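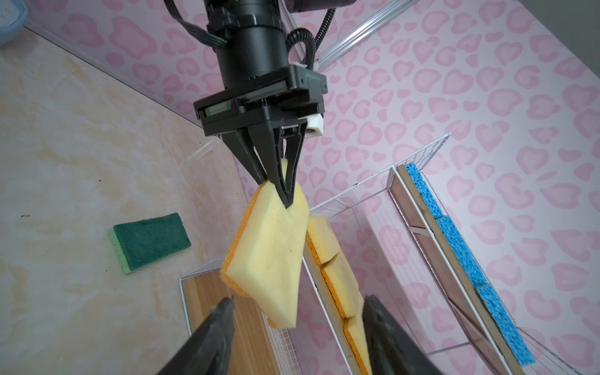

再演にあたって音響設計を最初からやり直したのはなぜか。

「客席の形が変わったからです。改修で一階後方に通路が入り、席数は1,662から1,562になりました。初演時のスピーカー配置と遅延時間の表は、前提がもう成り立ちません」

ミュージカル『フラルテオ』の音響デザイナー、ザルミーナ・ハヤトはそう説明する。会場は初演と同じオラクザイ劇場。台本と編曲に大きな変更はなく、オーケストラの編成も据え置かれた。変わったのは建物の側である。取材は、舞台稽古の合間に客席中央の仮設卓で行った。

改修の影響が最も大きいのは二階席の下だという。張り出しの奥行きは変わらないが、その真下に通路と手すり壁ができ、低域のたまり方が違ってきた。初演ではメインスピーカーの音をそのまま奥まで届かせ、足りない高域だけを補助スピーカーで足していた。今回は補助スピーカーの受け持つ帯域を下に広げ、その分メイン側の角度を前に寄せている。

「音量を足す作業だと思われがちですが、時間をそろえる作業のほうが長い。舞台上の俳優の口元を基準点にして、そこから各列までの距離で遅延を決めます。俳優は動くので、基準点も場面ごとに動かします。第一幕は基準点の切り替えが多い。第二幕は装置が奥に下がるので、全体を少し遅らせています」

遅延の値は計算で出したあと、聴感で詰める。計算値のままでは、歌い出しの子音がスピーカーの位置から聞こえることがある。直接音を先に届け、補強した音をわずかに後から重ねると、耳は先に来たほうを音源の方向と判断する。ただし遅らせすぎると、早口の歌詞の輪郭が崩れる。『フラルテオ』には裁判の場面に一音節ずつ刻む長い二重唱があり、調整の基準はその曲に置かれた。 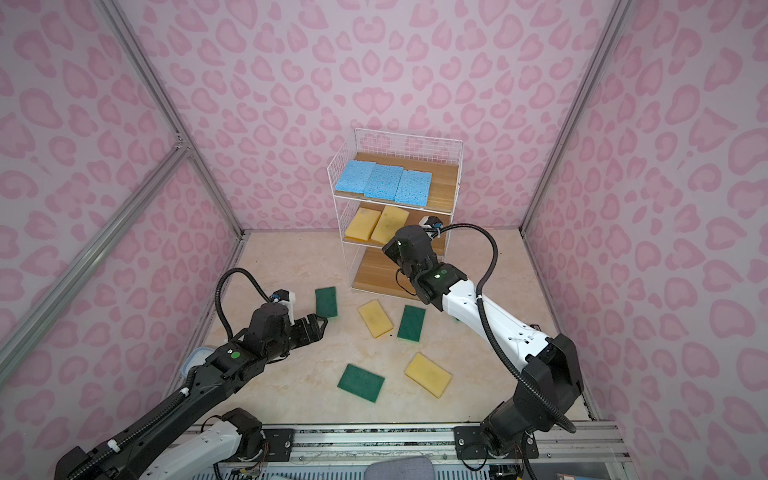 二重唱を歌うのはシャミム・アンサリとラフィア・ヴィルクの二人で、声の性質がかなり違う。アンサリは中低域に力があり、子音が短い。ヴィルクは高域がよく通る反面、マイクの位置がずれると歯擦音が目立つ。ハヤトは二人のマイクを同じ型番にそろえたうえで、装着位置を変えた。アンサリは額の生え際、ヴィルクは耳の上である。

「イコライザーで直せるものは、装着位置でも直せることが多い。位置で直したほうが副作用が少ないので、まずそちらを試します。衣裳とかつらの担当には負担をかけますが」

かつらの内側に送信機を収める案は早い段階で見送られた。第二幕に帽子の着脱が続く場面があり、アンテナ線が曲がるためである。送信機は腰の後ろに着け、ケーブルは背中の縫い目に沿わせてある。汗への対策としてマイクの根元に小さな返しを作り、水滴がカプセルに流れ込まないようにした。交換用は舞台袖の2か所に置く。

二人が向き合って歌う箇所では、互いの声が相手のマイクにも入る。わずかな時間差のある同じ声が混ざるので、特定の帯域が痩せて聞こえる。自動ミキサーに任せる方法もあるが、ハヤトは卓のオペレーター、ファイサル・グンマンに手で操作してもらうことを選んだ。歌詞の一行ごとにフェーダーを上げ下げする。

「彼の譜面には小節番号のほかに息継ぎの位置も書いてあります。自動処理は音量を見て反応するので、必ず声の後になる。人は息を見て先に動けます。代わりに、交代要員の養成に時間がかかります」 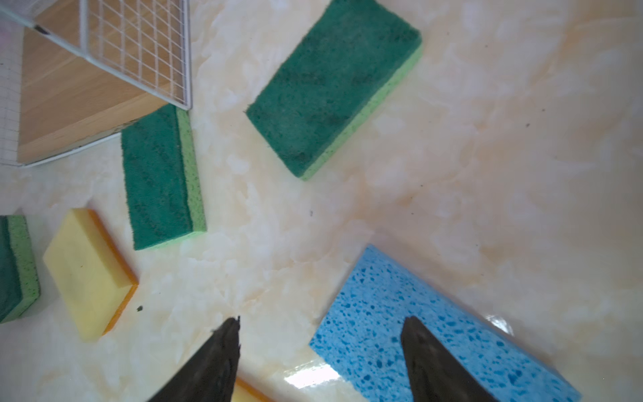
客席側の処理について聞くと、話は材料に移った。新しい手すり壁の裏には多孔質の吸音材が入っているが、厚みがないため、吸うのは主に高域だという。補助スピーカーの前面は、客席の内装に合わせて金属の網で覆うことになった。「網は見た目より音を通します。写真の奥にある白いかごは、小さな四角い目の細かい格子でしょう。構造としてはあれに近い。大事なのは線の太さと開口の割合で、色はどうでもいいんです。手前のスポンジが何色でも、色で吸音が決まるわけではないのと同じです」。劇場側からは布張りの提案もあったが、塗装や糊で目が詰まると高域が落ちるため、塗膜の厚さを指定できる金属のほうを採った。試作の網は、付けた状態と外した状態の両方で測定してから発注している。

オーケストラピットにも手が入った。改修で床が下がり、弦の直接音が一階前方に届きにくくなったためである。指揮のズバイダ・ジャフリは、弦の生音が聞こえない席を作りたくないと早くから伝えていた。ハヤトは打楽器を仕切りの奥へ移し、空いた場所に弦を寄せた。前方三列に向けては、舞台の縁に小型スピーカーを並べ、声だけを薄く出している。楽器は送らない。

「前の席で楽器まで足すと、ピットの音と二重になります。ジャフリさんからは、自分の位置で歌が聞き取りにくいという指摘がありました。指揮台のモニターを一つ増やし、声の帯域だけを返しています。音量は指揮者の手元で変えられます」

効果音の数は初演より減った。裁判の場面にあった群衆のざわめきは、録音をやめてアンサンブルの生の声に置き換えた。録音では毎回同じ箇所に同じ声が現れ、二重唱の子音に重なることがあったという。生の声にすると音量はばらつくが、指揮を見て引けるので歌とぶつからない。残った効果音のうち、扉と鐘は装置に仕込んだスピーカーから出す。

通し稽古では、ハヤトは一か所に座らない。曲ごとに席を移り、気になった席番号と小節番号を手帳に書き留める。取材した時点で未解決だったのは二階最後列の中央寄りで、後壁からの反射がまだ強く、鐘の音だけが二度聞こえるという。

「補助スピーカーの角度で逃がせるか、壁に手を入れるか。夜の稽古が終わったら、客席を空けて測り直します」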